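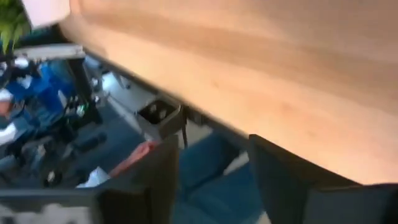 Small halls, full cards

The boxing club at Traltmont has put on a show every November for as long as most of its members can remember. The last one sold 461 tickets, a good night for a hall that has no fixed seating and one bar.

There were 7 bouts on the bill and 6 of them went to the judges. That is normal at this level. The boxers are evenly matched on purpose, the rounds are short, and few of the lads hit hard enough to finish it early. The one stoppage came in the second round of a welterweight contest, when the referee stepped in after a run of body shots against the ropes.

Shows like this one cost more than they used to. The ring is hired from Pelletier and comes on a lorry the night before. Doctors and ambulance cover have to be paid for whether or not they are needed. The hall wants its deposit in the summer. The club's share of the November gate, once all that had gone out, was £1,335, and most of it will go on new bags and the heating bill.

The evening's main bout was between a Traltmont light welter and a visitor from the Tremik gym, who had beaten him on points the year before. The home boxer started slowly again. He was caught twice with the same left hook in the first and spent much of the second going backwards. In the third he began to work behind the jab, and by the end he had the centre of the ring. The judges split in his favour. The Tremik corner thought otherwise and said so, but the two boxers were soon sharing a plate of chips.
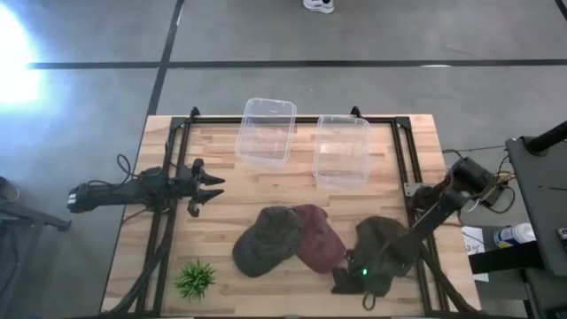

Caps laid out on the tabletop, with two clear bins behind.

A third meeting has been talked about. Tremik would like it on their own bill in the spring, probably at Doleo, where the hall is bigger and the parking is easier. Traltmont would sooner wait for their next home show. Both clubs have boxers entered for the regional championships before then, and neither wants to risk a cut for the sake of a club night.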